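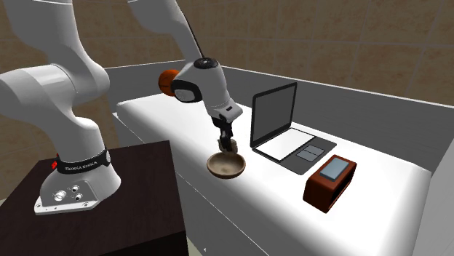

Right, a thread on "lasts up to 2,000 washes" and other things printed on the side of a box. I've been putting this off because I knew it would make me cross.

I bought a set of Sekell bath towels in June. Nice enough towels. The band round them said "tested to 2,000 washes". Two thousand. I wash a towel once a week if I'm being good. That's the best part of forty years.

So either Sekell has had a machine going day and night in a shed somewhere, or "tested to" is doing a lot of work in that sentence.

I emailed them. Politely! I asked what the test was, what counted as a wash, and what state the towel was in at the end. I wasn't after trade secrets. I wanted to know if there was still a towel.

Reply came after nine days. "Our products undergo rigorous testing to ensure lasting quality." Lovely. That's the band again, with different words on it.

Wrote back. Asked again what a wash was. A full cycle at 60 with powder? A rinse in a bucket? A small square of the cloth being swished about in a jar? I have since learnt that the last one is a fairly normal way to test fabric, and fair enough, but a square in a jar has never been trodden on by a teenager.

No reply to that one.

Now, I don't think they're lying. I want to be clear about that because someone always pops up to say I'm accusing a firm of fraud. I think somebody did a test, somebody else wrote a summary, and a third person needed six words for a cardboard band.

Every step of that loses something. By the time it gets to me in the shop, the number is all that's left.

Same with the kettle. Vorton, the tall one with the blue light. "Boils in 2 minutes." Boils WHAT in 2 minutes? I timed it on the kitchen clock. One mug, filled to the lowest line, yes, a bit under two. Full to the top, which is how anybody with visitors uses a kettle, nearer five.

The little star next to the 2 leads to the bottom of the box, where it says "based on minimum fill". In grey. On slightly lighter grey.

I've kept the box if anyone wants to see it. My other half would like it out of the hall.

Somebody's going to tell me to read the small print. I do read the small print. I'm the person in the aisle with the glasses pushed up, holding everyone up. My complaint is that the big print and the small print are about two different kettles.

Next. "9 out of 10 customers would recommend." Benjelloun pillows, which I will admit I quite like. Turned the packet over. Survey of 300 people. Fine, 300 is a decent number of people to ask about a pillow.

But who were the 300? It says "verified customers who completed our follow-up survey". So that's people who bought the pillow, kept it, opened the email and could be bothered. I have never once in my life filled in a survey about a pillow I felt nothing about.

If you'd sent it back in the first week, did you get the email? Doesn't say. I'd put money on no, but that's me guessing and I'll mark it as a guess.

(Also "would recommend" to whom? I'd recommend it to my sister. I wouldn't recommend it to my dad, who sleeps in a chair.)

The one that really got me was the mattress topper. Bovell. "Up to 200% more support." More than what?

More than a different topper? More than last year's? More than lying on the mattress with no topper, in which case I should hope so? I've been over every side of that packaging and there is no second half to the sentence.

And "up to". Up to 200% includes nought. It includes four. My bus is up to 200% faster than walking and I still stand there in the rain watching people overtake it.

I rang them, as it happens, because there was a number on the label. Very pleasant person. Put me on hold, came back, said the figure was "compared with standard". I said standard what. On hold again. Came back and said "standard support".

I thanked them and went and had my tea.

A few people have replied while I'm typing this so I'll deal with those.

"It's only marketing, everyone knows to ignore it." Do they? Then why print it? It costs money to print things. Somebody has decided it shifts towels.

"You should complain to the regulator." I might, about the topper. I don't think the kettle would get anywhere, the star's there and the wording's there. You'd need to argue that grey on grey isn't really wording, and I don't fancy my chances.

"What would you have them put instead?" Good question, and I've had a think. For the kettle: "One mug in 2 minutes, full kettle in five." Shorter than what's on there now if you count the small print. I'd have bought it. I might have bought it sooner.

For the towel: "We washed some of these a lot and here's what they looked like after." With the towel. Show me the grey sad towel at the end. I'd trust that firm till I dropped.

For the pillow, just tell me how many came back. That's the only number I want off any bedding company.

For the topper I've got nothing. I don't know what the claim is, so I can't tell you how to say it properly.

What I do now, for what it's worth. If there's a number on the front I look for the thing it's being measured against. If I can't find that in the shop I pretend the number isn't there and ask myself if I'd still pick the thing up. Mostly I would. It's a towel, I need a towel.

It has saved me from one air fryer and a very expensive mop.

Towel update, as people will ask: bought in June, washed most weeks, one pulled thread near the hem, a bit less fluffy than it was. So I've got a good 1,900-odd to go. Will report back.

Kettle's still fine. The blue light has gone.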